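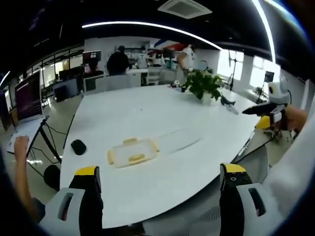
I came home Thursday with sore thumbs and a big grin, and my husband wanted to know what on earth they have me doing over there. So, a proper catch-up is overdue, I know!

As some of you remember, I started at the Okstead office in July, after all those years at the print shop in Mastville. My job is to teach robots by hand. You hold a gripper, you squeeze, you pick things up and put them down again, and every try gets saved so that the robot can learn from it later. I had pictured remote controls and joysticks, I suppose. What I got was a handle and two fingers with yellow tips, and after a week I was reaching for my coffee mug as if I still had them on — my poor coffee.

Lately it's all been food containers, the clear plastic kind with latch clips. You'd think a box is a box! But clear plastic under ceiling lights is a slippery sort of thing to look at, and your own two eyes keep landing on the reflection when you want the rim. Léonie Lacroix, who sits across from me and has the patience of a saint, taught me to come in low and slow and to close the fingers only when I'm sure. She's on the Adeyemi task list and I'm on Cledetti (those are just our names for the two sets of jobs), but for the containers we work as a pair, one on each side of the table.

Working as a pair is my favorite part. One of you takes hold of the near rim, the other comes in from the far side, and you have to feel when your partner is ready without chattering about it the whole time. We did 287 tries last week and I'd say the last 30 were lovely. The early ones were more like two people trying to fold a fitted sheet.

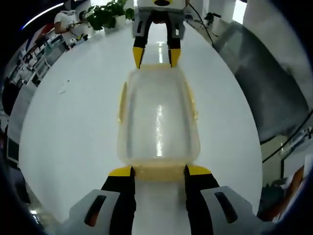

What I'd tell anyone starting out

Go slower than feels natural, and wear comfortable shoes. If you fumble, finish the move anyway and start fresh on the next one. And rest your thumbs at lunch, please, I mean it.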